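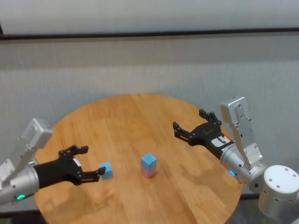 Movers and packers wanted – Calline Moving & Storage

We need people for the fall rush. Starts in October, maybe sooner if you're free. Local moves mostly, a few long hauls to our Drineo warehouse.

What the job is: packing kitchens, wrapping furniture, loading, unloading, putting beds back together at the other end. Lots of stairs. Some days it's one big house, some days three studios back to back.

Crews meet at 6:45 a.m. at the Hilau yard. Truck leaves at 7, with or without you.

You should have:
– a valid driver's license (truck experience a plus, not required)
– OK with lifting up to 100 pounds with a partner
– decent manners, your in peoples homes all day

Pay is $16 an hour for training, then $21 once Konrad Schwaiger signs you off. Tips are yours. Overtime after 40. Boots and back belt provided, gloves too if we have your size.

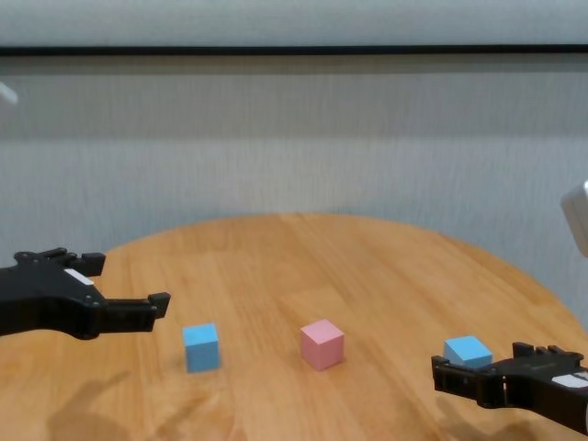
Round wooden table, three small cubes.

Also need one storage desk person, part time, evenings. Renting out units, taking payments, chasing late ones. We have 458 units and they fill up fast in the fall. Must be ok with the phone. Ask for Hülya Tekin on that one.

To apply – stop by the yard office before 11 a.m. and see Elspeth Chisholm, or leave a resume in the door slot. Bring your license and two references who will acutally pick up. No agencies please.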